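News > Press releases > Lolham

Print this page | E-mail this page

FOR IMMEDIATE RELEASE
Lolham, Wed 9 April

Temholm opens its bedding library in Lolham

Hi, Hala Qudah here, writing this one myself because our press person is off and I've been itching to tell you anyway! Temholm is opening a bedding library on Bataineh Street, and the doors are open to anybody in Lolham who needs a warm bed made up and hasn't got the things to do it with.

It works like a book library, more or less. You come in, you pick out a comforter, sheets or a pillow, and you take them home for as long as you need them. There's no fee and no form about your income (I filled in enough of those when my kids were small). If the cousins are coming to stay, borrow a set. If you've just moved into an apartment with nothing but a mattress – borrow two.

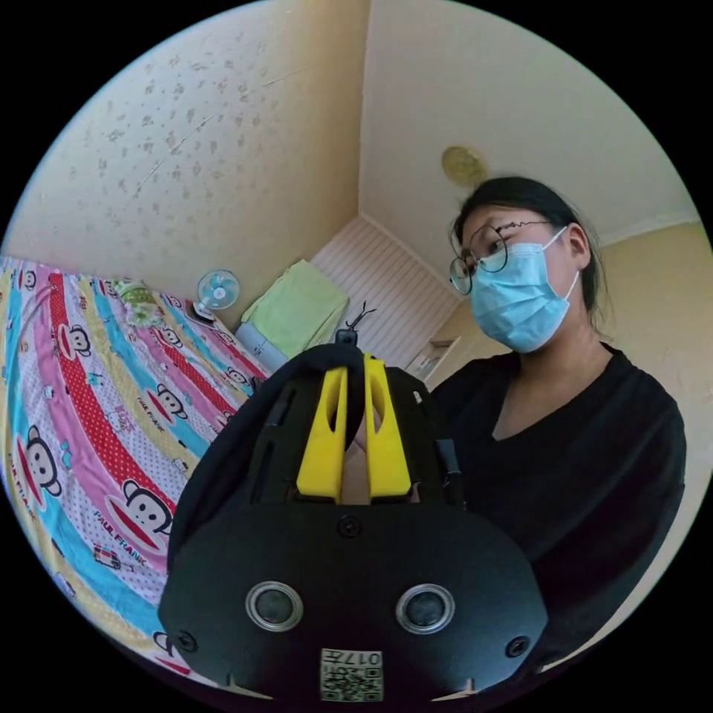 We started asking for donations in March and I figured we'd get a few tired old blankets. We got more than 50 comforters in the first week, plus so many pillowcases that I've stopped opening the bags at home because my husband gave me a look. Everything gets washed before it goes out. Valtix, the laundry on the corner, is doing the big loads for us at no charge, and I can't thank them enough, since a double comforter simply will not fit in my machine. I've tried.

Valter Blomqvist, who runs Valtix, told me: "Hala came in asking what it would cost to wash a few blankets. I said bring them over and we'll see. Then she came back with the van full."

We take twin, full and queen sizes, and we're very happy with bright ones and kids' prints. Plain beige is fine too, but you should see how fast the cheerful ones get spoken for.
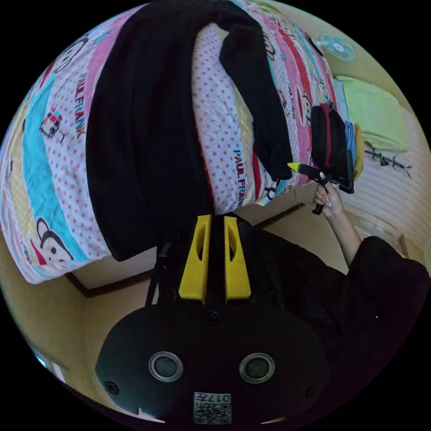

What we're short on right now is fitted sheets, crib blankets and anything for a king bed. Small tears are okay if you can point them out with a safety pin. Please don't bring electric blankets or feather pillows, as we can't wash either of them properly.

The library is open Tuesdays and Saturdays, late morning until we run out of coffee. Drop-offs are welcome at the side door during the same hours – ring twice, the bell sticks.

Reporters are welcome any time we're open. Ask for Hala at the Temholm desk and I'll show you around the shelves.

Print this page | E-mail this page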